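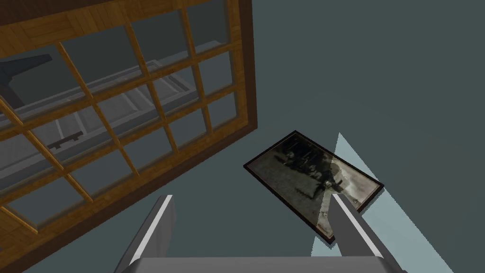

Overs and unders on printed mugs: is this normal?

Forum: Branded Merchandise > Drinkware
Started 5 March 2022

tallyroom
Posts in Drinkware, Bags

We ordered 730 of the Sanna ceramic mug in matt navy, one-colour white print, logo one side. Supplier is Bradarora. Total on the quote was $3384 including setup and freight to Todbridge. The delivery was short of the full order and they've invoiced us for the full amount. When I rang I was told the terms allow up to 10 per cent over or under and the price doesn't change if it's under.

I've read the terms. The overs and unders line is there, but it says nothing about what gets billed. I've always understood you pay for what turns up. Has anyone else had this from them or from another printer?

kilnside
You're right about the usual practice. Overs and unders is there because some of every run gets spoiled on press and they don't want to set up again for a handful. Normal is that you're billed the shipped quantity at the unit rate, plus setup, plus freight. Ask for a credit note. Quote the unit price off your original quote.

If there's no unit price on the quote and it's only a lump sum, that's harder.

tallyroom
It's a lump sum. One line for mugs decorated, one for freight. Setup is folded into the first line.
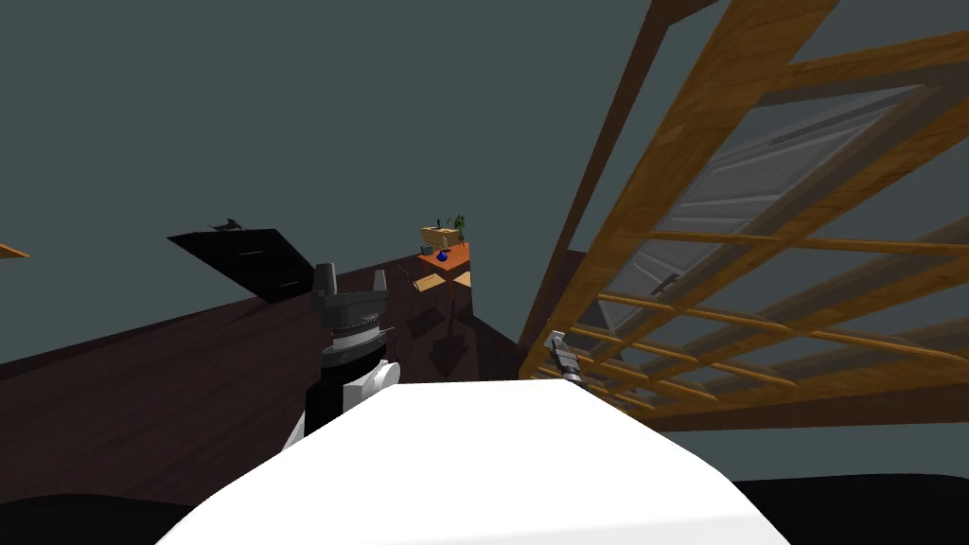 Left arm, gripper fingers pointing up

pad_print_pete
I'm going to disagree a bit with kilnside. If the quote was a lump sum for a decorated run, with a tolerance written in the terms, and you signed it, they can argue the tolerance was part of the price. I don't think it's good practice, and I wouldn't do it to a customer, but I've seen it upheld when someone made a fuss. Did you sign the terms or just approve the artwork?

tallyroom
Approved the artwork by email. The terms were a link at the bottom of the proof.

pad_print_pete
Then I'd push. Be polite, put it in writing, and ask where it says an under-run is billed at full quantity. Most will fold at that point as it costs them less than the argument.

kilnside
Agree with that. Also check the carton count against the packing slip before you write. I once complained about a short delivery and there was a carton still at the depot.

tallyroom
Checked. Packing slip matches what we got, so they knew it was short when it left.
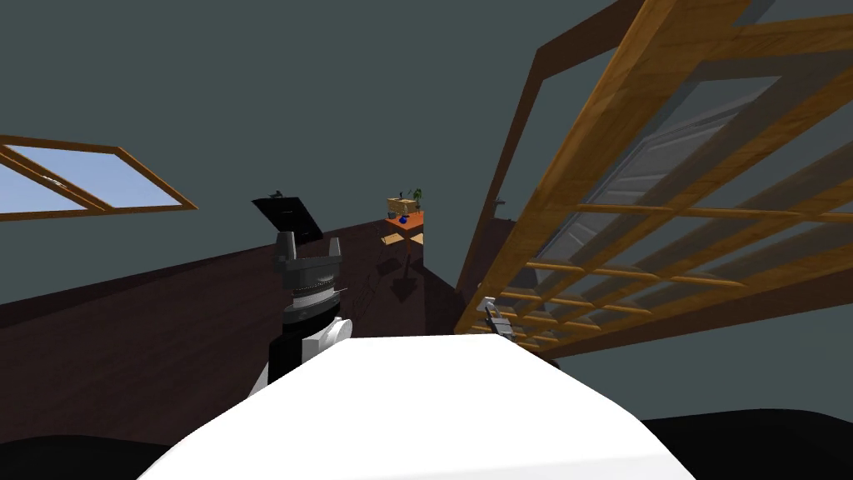 Arm with ridged wrist joint, beside the white body

greyscale_gail
Different question, but how is the print holding up? We had the same mug in the matt finish from a place in Rarnstead and the white went patchy after a month in the office dishwasher. The gloss version of the same mug was fine. I was told the matt coating doesn't take the ink as well unless it's fired, and ours was only cured.

tallyroom
Haven't put any through the dishwasher yet. The listing says dishwasher safe but now I look at it, that could mean the blank mug.

greyscale_gail
It usually does mean the blank. Ask whether the decoration was kiln fired or UV cured. Run one through your own machine every night for a week or two, top rack, and compare it with one from the box. If it fails, you've got a second thing to raise and it's a more serious one than the count.

kilnside
Don't mix the two in one email though. Get the credit sorted first. If you bring up print quality before that they'll park the lot until someone has looked at samples.

pad_print_pete
I'd do it the other way around. If the print fails you want the whole job redone, and once you've taken a credit and paid the balance you've more or less accepted the goods. Test first. Your invoice is probably 30 days anyway.

kilnside
Fair, if the terms are that long. What are they?

tallyroom
10 business days from delivery for any claim, 30 days to pay. So I'll test a couple this week and get the short count in writing in the meantime without agreeing to anything.
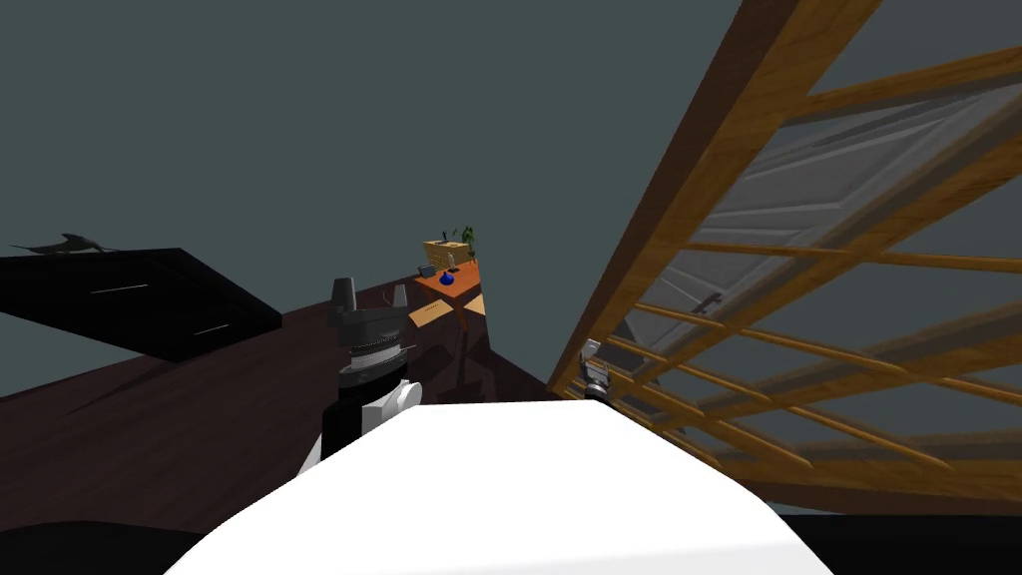

quoin
That's sensible. Put "reserving our position on print quality pending testing" somewhere in the email and you've covered both. For the next order, get setup, unit price and freight on separate lines and have them write "billed on shipped quantity" on the quote itself. We do it on every job now and only one printer has ever refused.

tallyroom
Thanks, will do. We reorder in October so I'd like it settled well before then. Email has gone to Bradarora this afternoon. I'll post what they say.

greyscale_gail
Please post the dishwasher result too. I've got a client asking for matt.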